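Workshop notebook, May, entry started 8.20 in the morning with the first tea

Back on the reproofing trials today, after a fortnight of doing nothing but zips. The question is still the same one: does a jacket that's had a proper wash before proofing really shed water better than one that's only been sponged down? Tremow say you can skip the wash. Ketilsson say you can't. I'd like our own answer before the autumn rush!

The puffer on the penguin blanket:

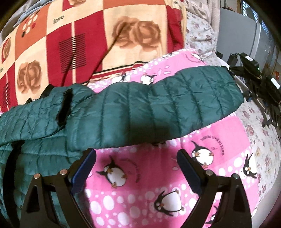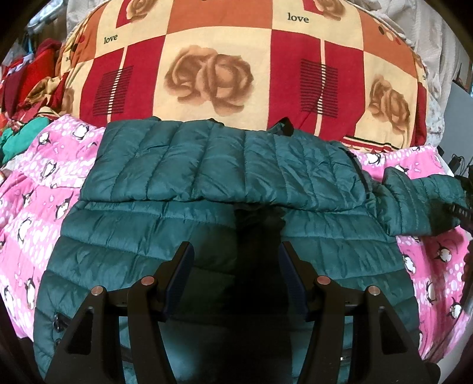
Swatches first. I cut them all from the same roll of quilted offcuts (the Mustow stuff, the lot with the slightly wonky stitching) and put half through the machine at 30 with plain soap, twice round on the rinse. The other half got the damp sponge and nothing else. Everything hung overnight on the rail by the window, which I know isn't ideal as the far end always dries slower, so I swapped them end for end before I went home.

Weighed the lot this morning. Swatch 22 came out heavier than its neighbours and I think it still had soap in it, you could feel it between your fingers, a bit slimy. I've rinsed it again and put it at the back of the queue. Please don't bin it, whoever tidies the bench.

Spray test, 584 ml from the big can with the rose on, swatch on the sloping board, blotting paper underneath. Washed ones: lovely round beads, and they rolled straight off. Sponged ones: beads at the top, then a dark patch spreading along the stitch lines. It's always the stitch lines. I did 37 three times over as I didn't believe it, and it wetted out in the same spot each time, just where two rows of stitching meet.

So far that's one up to Ketilsson, but I used the Tremow spray straight off the shelf and it may have been sitting there since we moved in. There's a fresh bottle coming from Tikgate. Will repeat the sponged half with that before I say anything rude about anyone's instructions.

Drying: low heat, tennis balls in the drum, stop every so often and pull the clumps apart by hand. The down lot took 236 minutes all in, which is far too long to ask of a customer at home (and the racket!). The synthetic ones were done well before lunch. I want to try wool dryer balls next, they might be kinder on the baffles and they'd certainly be kinder on my head.

Other bits. The iron is spitting rust again so keep it away from anything pale. We're nearly out of blotting paper. The drain in the back sink is slow, I've had a go with the plunger and it's a little better, not much.

Tomorrow: swatch 22 again, new bottle if it's turned up, and a seam sealer along the stitch lines on four of the sponged ones to see if that stops the creeping.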